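Housing Tribunal Cannot Extend Filing Period for Tenant Deposit Claims, Appeals Panel Rules

The Fukidville Court of Appeals has held that the municipal housing tribunal has no authority to accept security deposit claims filed after the statutory period has run, even where both parties consent to the late filing.

The ruling reverses a decision in favor of Ileana Ardeleanu, a former tenant of the Balina apartment complex, who had been awarded $3,632 against the building's owner, Husar Property Management. The award consisted of a withheld deposit of $1,590 together with statutory penalties and costs.

Writing for the panel, Judge Domnica Bogdan stated that the filing period is set by the housing code and may be changed only by the legislature. "The tribunal is a creature of statute," the opinion reads. "It may not enlarge its own jurisdiction by practice, by courtesy, or by agreement of those who appear before it."

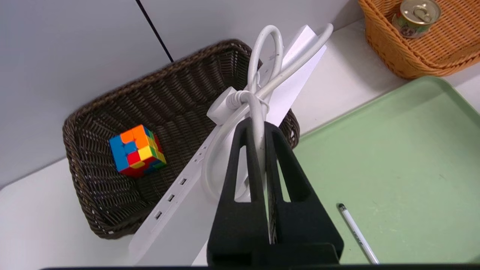

The record shows that the claim was lodged 26 days after the deadline. The tribunal had relied on an internal practice direction, adopted in October, which allowed hearing officers to admit late claims on a showing of good cause. The panel found that the direction conflicted with section 959 of the code and set it aside.

Counsel for the tenant, Dagim Gebru, argued that the owner had waived any objection by taking part in the hearing. The court rejected the argument, holding that a limit on jurisdiction cannot be waived and may be raised for the first time on appeal.

Judge Giang Lục concurred in the result but wrote separately to note that the tenant may still bring an action for breach of the lease in the general civil court, where a longer limitation period applies.

Husar Property Management was represented by Hanna Stasiv. The parties were directed to bear their own costs.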